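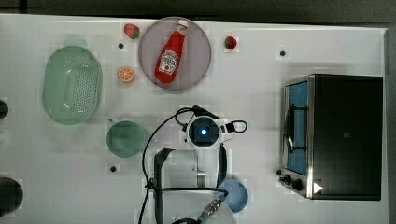 Home Style Notes Thrift Diary Shoes About Contact

I finally bought the coat. If you've been reading since January you know I've been moaning about the coat since January, when my old camel one gave up at the left armpit on the way to a job thing and I spent a whole lunch with my elbow clamped to my side like I was hiding a sandwich. So yes, it's done, it's hanging on the back of the bedroom door, and I keep going in to look at it.

It's green. I know! I told everyone who would listen that I was going to be sensible and get navy, and I tried on so many navy coats, and every single one made me look like I was about to ask to see your ticket. Then I walked into Farkas (the little place in Nedcombe with the terrible parking) to get out of the rain, and there it was on the end of a rack, bottle green wool, double breasted, with a collar big enough to turn up properly. I put it on over a wet cardigan and didn't want to take it off.

Now the money part, because a few of you asked last time. My budget was 300 dollars. The coat was 400. I went home without it. I had soup, I looked at my bank account, I looked at the photos I'd taken in the fitting room mirror, and I went back the next morning and stood outside until they opened. The woman at the register remembered me and didn't say a word about it, bless her.

I did look at cheaper ones first, I promise. The Lunetmont one that everybody's been posting is very pretty in pictures, and if you're taller than me I think it would be gorgeous. I'm five foot two and it came down nearly to my ankles, and the belt sat right on my hips, so I looked like a bathrobe with boots. The wool blend felt nice, though, and the pockets were deep. The Tesico one was half the price and I really wanted to love it, but the lining squeaked. I mean it squeaked every time I moved my arms! I walked up and down the store swinging them to make sure, and a man shopping for scarves moved over to the gloves.

Then there was the fancy one. I only tried it on for fun. It was cashmere, the color of oatmeal, and it cost 3597 dollars, and I would like to know who decided on that seven. I wore it for maybe a minute and held my breath the entire time in case I got foundation on the collar. It was very soft. It also had no buttons at all, just a little hook at the neck, and I don't understand how a person is supposed to stand at a bus stop in that.

Anyway, green coat. Let me tell you what I had done to it, since that's the bit I think is useful.

The sleeves were too long, which they always are on me, so I took it to Lajos Pálfi, who has done my hems ever since I moved here. He made me put my arms down, then up, then pretend to drive. He pinned the sleeves a touch longer than I would have, right to the wrist bone, and told me I'd thank him when it got windy. I wanted him to shorten the whole coat too and he flat out refused. He said the pockets would end up too close to the hem and it would look chopped. I sulked a bit, then I tried it with my heeled boots and he was right, it hits just below the knee and it's perfect there.

He also swapped the buttons. The ones it came with were a shiny gold with a sort of anchor on them, and I have never been on a boat on purpose. I'd been saving a set of dark brown ones that came off a jacket of my aunt's, and they're a tiny bit bigger than the originals, so he had to open up the buttonholes. The sleeves and buttons together came to 30 dollars, and I think it looks like a completely different coat. If you've got a coat you feel meh about, try new buttons before you give it away. I can't believe how much difference it made.

So what have I been wearing with it? Mostly the same three things, to be truthful. Black jeans and the gray turtleneck with the hole in the cuff that nobody can see under a sleeve. The rust colored corduroy skirt, with tights, which I thought would look like a pumpkin patch next to the green and instead it's my favorite thing I've put together all fall. And on the weekend I wore it over sweatpants to get milk and a lady at the crosswalk told me it was a beautiful coat. Sweatpants! I floated home.

Scarves are giving me trouble. I own a lot of scarves and most of them are either red or have red in them, and with the green I look like I'm about to hand out candy canes. It's a little early for that. The plain cream one works, and the big mustard one works if I wear it loose, but it sheds, and mustard fuzz on bottle green wool shows up from across the street. I've been going at it with a lint roller in the car. If anyone has a trick for a shedding scarf please put it in the comments — someone told me to put it in the freezer overnight, and I did, and all I got was a cold scarf.

Hats, I don't know yet. The collar is so big that anything with a brim bumps into it at the back when I look up. I have a black beret I've been too chicken to wear for years and this might be the winter for it. I'll wear it to the grocery store first and see how I feel by the time I get to the bread.

Oh, and bags. My everyday bag has a long strap and I've always worn it across, but that squashes the lapels flat and drags one shoulder down, and after all this fuss I'm not having that. I dug out an old top-handle bag from the closet and I'm back to carrying it in the crook of my arm like my grandmother did. It doesn't fit my water bottle. I've been thirsty since I bought this coat.

A couple of you wrote to ask if I'd do a post on how to check a wool coat in the store before you pay for it, and I will, I've got notes and everything. I want to get some decent pictures of linings and seams first, so give me a little while. In the meantime, look under the collar. If the underside is puckered and wavy on the hanger, it's going to be puckered and wavy on you.

The old camel coat is still in a bag by the front door. Lajos says he can patch the armpit from the inside seam allowance if I don't mind it being a little snug. I'm bringing it to him next week, and I've already got my eye on some buttons.

Posted October 28, 2019

Get new posts by email! Enter your address below and I'll send you a note whenever something goes up. No spam, and you can unsubscribe any time.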